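Stakalik Two-Arm Bench Set with Najjar Hands
Prudwood Equipment > Arms and Hands > Bench Sets
Page updated Jun 10, 2020

I get the same email a few times a week: can it do my chores yet? So before the spec list, let me tell you what I'd trust this set with, because I've been living with one since January and I have opinions!

The short answer is "some of them, slowly, if you put everything where it can reach." The long answer is mostly about packaging. Folding a cloth, fine. Moving a cup, fine. But so many jobs at home or on a packing bench start with getting something out of a bag, and bags are awful. They slide, they crinkle, they change shape the second you squeeze them, and then you want to bring a pair of scissors up to the edge with the other hand.
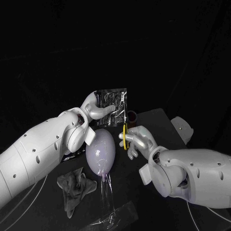 Scissors are where I'd start if you want to find out how good your control software is. The Najjar hands have proper fingers and a thumb, so you can use the ordinary pair out of your kitchen drawer (no special adapter, hooray), but lining the blades up with a floppy edge takes patience. Mine is a lot slower than I am. If you have a thousand mailers to open before lunch, buy a letter opener and hire a teenager.

Thin film is worse. Anything light and twisty wants a hand at each end and a bit of tension, and too much tension pulls it out of the fingertips. I keep the grip setting at 3 for film and 11 for tools, and I'd leave it there until you know your way around.
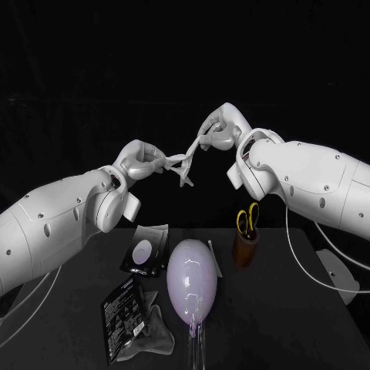
What's in the set
Left and right Stakalik arms, white shells
Left and right Najjar hands, fitted
Mitach control box and power supply
Cable set (route these before you bolt anything down, please)
Printed setup guide, 11 pages

Sharp things
Yes, it can hold pointed tools, and yes, I was nervous the first time. Keep your own hands off the table while the arms are live, keep the stop button on your side, and set the speed low. I'd also keep the fragile stuff away from the tool until you've run the motion a few times with an empty hand. 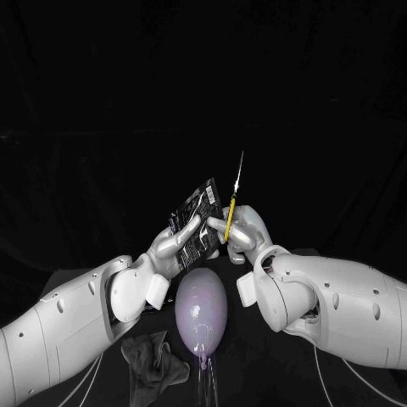

A tool with a fat round handle is much easier on the fingers than a skinny one, so if you're choosing between two awls, get the chunky one. Same goes for screwdrivers and brushes.

Flat stiff things, like cards and small panels, are my favorite job for it. Passing one from hand to hand is a good first project, and you'll learn a ton about timing.
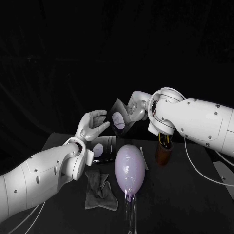 I spent a whole weekend on handovers and didn't regret it. The receiving thumb has to close before the giving hand lets go, and the default delay is too short for my taste.

So would I buy it to tidy a house? No. For a workshop or a classroom that wants to try real tasks with real objects, I'd say go for it.

Part number: 886
Bench and tools not included. Email me through the Prudwood contact form for lead times.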